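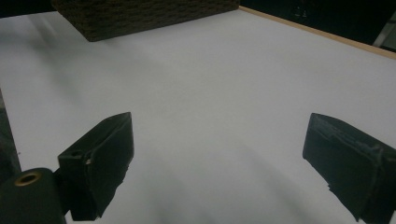 Algebra 1 and 2 Classroom Talk > Factoring > Slide and divide when the leading coefficient isn't 1

Started by mrs_okell_rm12
February 7, 2025

I need some opinions before I start this unit. I teach Algebra 1 in 60 minute blocks and I have always taught trinomials like 6x^2 + 13x - 5 by splitting the middle term and grouping. It takes me 4 days and a good part of the class is still lost at the end of it.

The other Algebra 1 teacher on my hall does slide and divide. Her kids are faster than mine and they seem happier about it. She gave me her packet, which is from the Trestivano set. It has the steps in a box at the top of every page and no reasoning anywhere. I don't mind a shortcut but I would like to know what I'm giving up.

Does anybody here teach both? If so, which one first?

Reply by polyfit
Grouping first, every time. I won't teach slide and divide in Algebra 1 at all.

My reason is that step one changes the problem into a different problem. You start with 6x^2 + 13x - 5 and write x^2 + 13x - 30. Those are not equal. Kids put an equals sign between them on tests, and I have to take off points for something a teacher told them to do.

Reply by hallpass_hal
They also put equals signs between things that aren't equal when they solve for x, and when they find a percent, and when they write their name. I don't think that one is the fault of the method.

I teach it. My steps, copied from the sheet I hand out:

Start: 6x^2 + 13x - 5
Slide the 6 over and multiply: x^2 + 13x - 30
Factor: (x + 15)(x - 2)
Divide both numbers by 6: (x + 15/6)(x - 2/6)
Reduce: (x + 5/2)(x - 1/3)
Bottoms up: (2x + 5)(3x - 1)
Multiply it out to check.

The last line is required. No check, no credit. That catches nearly everything.

Reply by mrs_okell_rm12
My neighbor's packet is the same except it leaves out the check. It also says "kick the denominator" where you say bottoms up.

polyfit, do you have something better for the kids who freeze at grouping? They can find 15 and -2. They write 6x^2 + 15x - 2x - 5 and then it's over. The minus sign in the third term gets them. They take out a 1 where they need a -1 and the two parentheses don't match.

Reply by polyfit
Use the box. Put 6x^2 in the top left, -5 in the bottom right, 15x and -2x in the other two. Then take the common factor of each row and each column. No parentheses to match. The signs still need care but they can see both directions at once, and if one of the four cells doesn't multiply back they know which one it is.

It's also the same box they used for multiplying binomials, so you aren't teaching a new picture.

Reply by jhanrahan
I'll sign this one with my real name since I have argued about it in person with at least two of you. Jarlath Hanrahan, mostly Algebra 2 and one section of support.

I get the kids after you have all finished with them. By the time they reach me, the ones who learned slide and divide remember half of it. They slide and they factor and then they stop. I get (x + 15)(x - 2) as a final answer for 6x^2 + 13x - 5, over and over. The ones who learned the box either do it or leave it blank. I can work with a blank.

There is also a real error in the method as it is usually taught. Try 4x^2 + 10x - 6.

Slide: x^2 + 10x - 24
Factor: (x + 12)(x - 2)
Divide: (x + 12/4)(x - 2/4)
Reduce: (x + 3)(x - 1/2)
Bottoms up: (x + 3)(2x - 1)

Multiply that out and you get 2x^2 + 5x - 3. A factor of 2 has gone missing. The correct answer is 2(x + 3)(2x - 1). If you are solving an equation set equal to zero it does no harm. If the directions say factor, it's wrong.

Reply by hallpass_hal
Which is why you take out the common factor first. That's the first line on every factoring sheet I own, no matter what method comes after it. And the check would catch it.

Reply by jhanrahan
The check would catch it if they did the check. Your students may. The ones who come to me from three different schools do not.

Reply by polyfit
To be fair to Hal, grouping doesn't lose the factor but it doesn't show it to you either. 4x^2 + 12x - 2x - 6 gives 4x(x + 3) - 2(x + 3), so (4x - 2)(x + 3), and half my class stops there. It's equal to the original but it isn't factored all the way. So taking out the common factor first is needed in both.

Reply by tutor_lindy
I tutor after school, so I see what goes home from a lot of different teachers. My experience is that the method matters less than whether the child can find the two numbers. I had a student last week stuck on 12x^2 + 5x - 25. The product is -300. He tried pairs in no order at all and gave up after five or six. He knew the box perfectly well. He just could not get to 20 and -15.

We now list pairs in order starting from 1 and stop when the difference is right. It's slow the first few times. Before that he had been using a factor table from Jirnelis that only goes up to 144, so 300 wasn't on it.

Reply by mrs_okell_rm12
That's very true of mine as well. I could spend a day only on finding the pairs, with no trinomials on the page. Has anyone done that?

Reply by tutor_lindy
Yes. Here is how I would run it, going by what works with small groups:

1. Two columns, product and sum, both filled in. They find the pair. Positive products only, and positive sums.

2. Same thing with negative sums and positive products. Make them say out loud that both numbers are negative.

3. Negative products. This is most of the time. Have them write the sign on the larger number first. 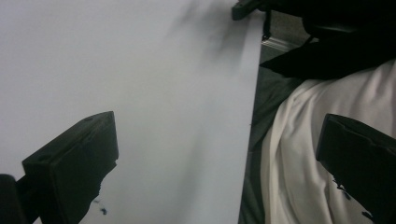
4. Big products, over 100, with the list written in order. Let them stop as soon as they have it.

5. A few that can't be done, like product 12 and sum 9. They need to know that a complete list with nothing on it is an answer.

Reply by hallpass_hal
Number 5 is a good one. I never put those in and then they meet a prime trinomial on the test and think they made a mistake.

Reply by c_dalaigh_fan
I don't post much. Nobody has said why slide and divide works and I think that's the real question for the original poster. There is a short chapter on it in the Ó Dálaigh algebra book we used in my credential program. It goes like this.

Multiply the whole thing by 6:
6(6x^2 + 13x - 5) = (6x)^2 + 13(6x) - 30

Call 6x by another name, u:
u^2 + 13u - 30 = (u + 15)(u - 2)

Put 6x back:
(6x + 15)(6x - 2) = 3(2x + 5) times 2(3x - 1)

That's 6(2x + 5)(3x - 1). You multiplied by 6 at the start, so divide by 6 now. Done.

Written this way every equals sign is true, and 4x^2 + 10x - 6 comes out right as well. You get (4x + 12)(4x - 2), which is 4(x + 3) times 2(2x - 1), or 8(x + 3)(2x - 1). Divide by the 4 you put in and the 2 is still there.

Reply by polyfit
I have no problem with that version. I would teach that in Algebra 2 as a substitution. I would not hand it to ninth graders in the second week of factoring.

Reply by jhanrahan
Agreed on Algebra 2. I may use it. I still say what most students get is the short version with the rhyme, and that's the one I have to undo.

Reply by hallpass_hal
I'll disagree one more time and then leave it. I have support sections too. A student who can get from start to finish on something, check it, and see that it's right will try the next one. I've had kids do 13 in a row who would not pick up a pencil for grouping. I can come back in the spring and show them the u version. I can't show anything to a kid who quit in the fall.

Reply by mrs_okell_rm12
Thank you, this is more than I expected. My plan for now:

Day 1 is pairs only, using Lindy's list. Day 2 is common factors plus the box. Day 3 is more box, with a few prime ones mixed in. Day 4 is a quiz for half the block, and the check counts for points whichever way they factor. If my neighbor's kids move into my section they can keep slide and divide as long as they start with the common factor and finish with the check.

I'm leaving the u version for extra credit. c_dalaigh_fan, do you mind if I copy yours onto a sheet?

Reply by c_dalaigh_fan
Go ahead. You may want to change the letter. Mine mixed up u and 4 when they wrote it by hand.

Reply by tutor_lindy
One question for the group. Does anyone know whether the Zakness generator can make trinomials with no common factor? The setting I found only limits the leading coefficient, and I keep getting things like 4x^2 + 8x + 4 when I want the other kind.

Reply by polyfit
Not that I've found. I make a page of twice what I need and cross out the ones I don't want. They said in July they were adding it.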